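Can a Robot Clear Your Table Yet? Keep the Dishrag Handy

Posted Aug 11, 2018, in Around the House

Every few months a reader sends me a link to a robot folding a towel and asks if I'm going to be out of a job. Beryl Hollis sent the latest one. She wanted to know whether she should hold off on replacing her old canister vacuum and wait for something with arms.

Buy the vacuum, Beryl.

I've been writing these tips long enough to have seen a lot of gadgets that were going to end housework. I own a bread machine that I use as a shelf. So I went into this with my arms crossed, and I'll say so up front. But I did spend a good part of June reading what the robot people say about their own work, and I wrote to two of them. Hoi-yan Lu works on arms at a small outfit called Metlow, and Settimio Cattaneo runs the floor in a cabinet shop that has had one for a while. Both were nicer to me than I deserved.

What I asked Hoi-yan was simple. Never mind the towel. Can it clear off a table? I don't mean a table with one red block on it. I mean the kind I have, where the mail and the plant and somebody's bowl all live together.

She said that a lot of this gets tried out on a computer first, with a make-believe arm and a make-believe table, and she sent me one of those.

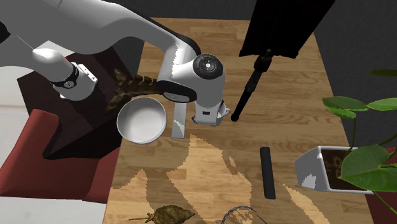
Simulated arm over a tabletop with a bowl, a potted plant and a dried leaf. No real dishes at risk.

I'll give them credit for the mess. It looks more like my house than I expected, right down to the crumpled leaf. Now think about what you would do with that table. You'd pick up the bowl, sweep the leaf into your palm, and leave the plant where it is because you like it there. You wouldn't stop to think. A machine has to be told, or has to work out, which of those is trash, which is a dish and which is a living thing. Then it has to grab each one differently. A dry leaf goes to crumbs if you pinch it. A bowl needs to be held by the rim or scooped from underneath. And big soft plant leaves hang over everything and get in the way of your elbow, if you have one that size.

I asked Hoi-yan how often it goes right. She said they may run a chore 1000 times on the computer before anyone lets the real arm try it, and that a good score on the screen can still turn into a poor one in a kitchen. Wet things are hard. Clear glass is hard. Anything floppy is hard. That's my whole sink she's describing.

Settimio had better news from the shop side. His arm moves cabinet doors from one stack to another, and it does 200 of them without a complaint. The doors are all the same size and they're always in the same spot. When a new helper left a stack turned sideways, the arm went right on reaching for where the doors should have been, and it took two people to straighten things out. He likes the machine. He still has a fellow sweep.

So where does that leave the rest of us? My own reckoning, which you can argue with:

Floors. Yes, more or less. The little round vacuums do a fair job on bare floors if you pick up the cords and socks first. You are doing the hard half.

Dishes. The dishwasher was your robot all along. Loading it is still on you.

Clearing and wiping a table. Not in any home I know of. Until then, keep a tray at one end and put everything on it before you wipe. One trip, and the crumbs go into your hand, wiped toward you with a damp rag.

Houseplants. Leave the machines out of it. Pull dead leaves by hand once a week and check under the pot while you're there. Wipe broad leaves with a soft damp cloth, one hand held underneath so you don't snap the stem.

Laundry. Ask me again when one of them can match socks.

Shop work. If you have the same piece to move all day, maybe. If you're building one bookcase, no.

Rónán Costello wrote in after my last grumble on this subject to say people talked the same way about washing machines. Fair enough, Rónán. But the washing machine didn't have to find the clothes.

Next time: getting candle wax out of a tablecloth, which takes a paper bag, a warm iron and 8 minutes of patience.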